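Section 4. Setting up the Lellum under-sink filter

4.1 Before you start

The box promises a ten-minute installation. Allow an evening, and do not begin one when guests are due. Clear the cabinet under the sink and check that the shutoff valve closes all the way. Plenty of old ones only look as if they do.

1. Close the cold water valve and open the faucet until it stops running.
2. Put a towel and a shallow pan under the supply line.
3. Fit the Gevik adapter by hand, then give it a quarter turn with a wrench.

CAUTION: Do not use the thread paste supplied with older kits. It is said to seal anything. We have yet to see it seal this.
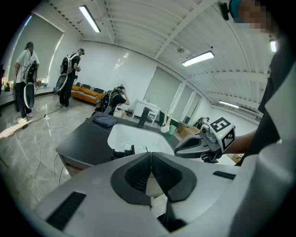
4. Push the blue tube into the adapter up to the printed line. Pull on it. If it moves, it was not in.
5. Hang the filter head on its bracket, leaving 2 inches below the cartridge so that you can get it out again.
6. Open the valve slowly and watch the joints.

4.2 First use

Run the water until 50 cups have gone down the drain. Gray water at this stage is carbon dust.

NOTE: The cartridge is rated for 700 gallons. Treat that as a best case. In hard water, Heidrun Rainer, who edited this section, changes hers at 200 and would not trust the indicator light either way.

Revised 20 August 2021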